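Hartley Lock Words
README, version of 2023-02-18

What it is: a word list. 611 entries, words and sayings for locks, keys, latches, bolts, and the people who carry them. Collected in Fluvthorpe and Brosholm, mostly from letters and shop ledgers, a few from talk. Started in November as a list on the back of an envelope and got out of hand.

What's in the folder
entries.txt - the list itself, one entry per line, tab between fields
sources.txt - short codes for the ledgers and letters
sayings.txt - 200 longer items that didn't fit on one line
oldspellings.txt - unfinished, use with care

Fields in entries.txt
headword, part of speech, meaning, place (F or B), source code, note. Note is often blank. Place is never blank, if you find one that is, tell me.

Spelling
Kept as written in the source. So "padlok", "padlocke" and "pad lock" are three entries with the same meaning and a pointer to the first. Yes this is annoying for searching. Search on the meaning field instead.

Known problems
- 30 entries have a source code that isnt in sources.txt. Those come from the Burnutum box, which has no proper index yet.
- 9 sayings are in twice, once for each town. Left them both in, the wording differs a bit.
- "Shackle" is tagged as noun only. There's a verb in the Brosholm letters, still to add.
- Some meanings are my best guess. Marked with a ? at the end.
- Dates of sources are by decade at best. Dont build anything on them.

How to add words
Copy the last line, change it, keep the tabs. Give the source. "My uncle said it" is a fine source, just put the town. No words from printed dictionaries please, we have those.

License
Free to use and copy, keep the name Hartley Lock Words on it. If you change meanings say so.

Padlocks:

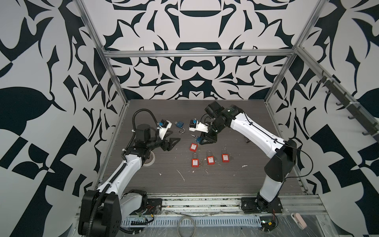
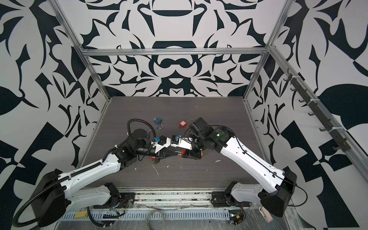
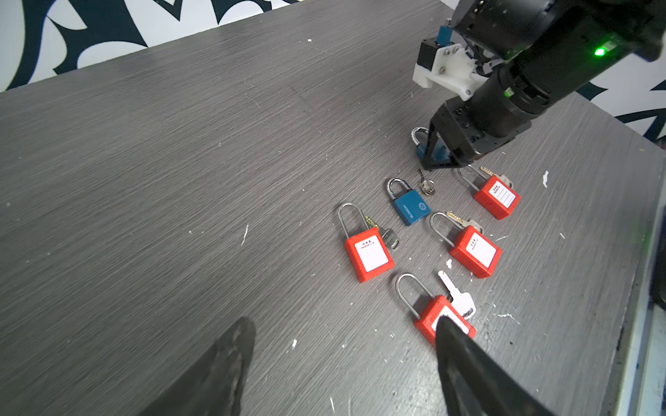 Leonidas Zervas writes that "hasp" should not point to "latch" in the Brosholm entries, as the ledgers there use it for the hinged strap alone and charge for the two seperately. He would also split "dead key" into two, one for a key that has lost its lock and one for a blank that was never cut, and he has page references for both.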